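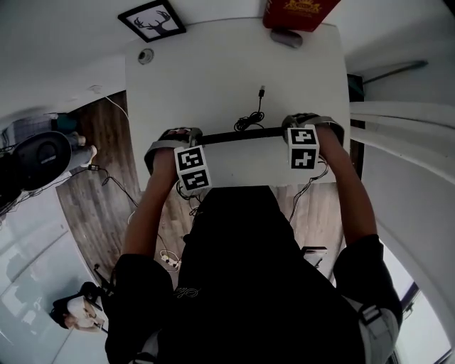

Kivelance Handheld Demonstration Kit

Kivelance records two-handed manipulation without a robot on site. The operator wears the gloves, straps in and does the task by hand. Marker cubes give the pose of each hand, and the recordings are used to train a policy.

In tests by Marleny Apaza and Fredy Huanca, a policy trained on 600 handheld demonstrations completed 351 of 1000 trials on a cable-coiling task. The same policy trained on 44 demonstrations rarely finished. Most failures came at the last loop.

Supplied with two marker cubes, gloves in one size, cables and calibration software. Recording computer not included.

Lead time is longer in January. For quotes, write to Wilmer Restrepo at Plellov.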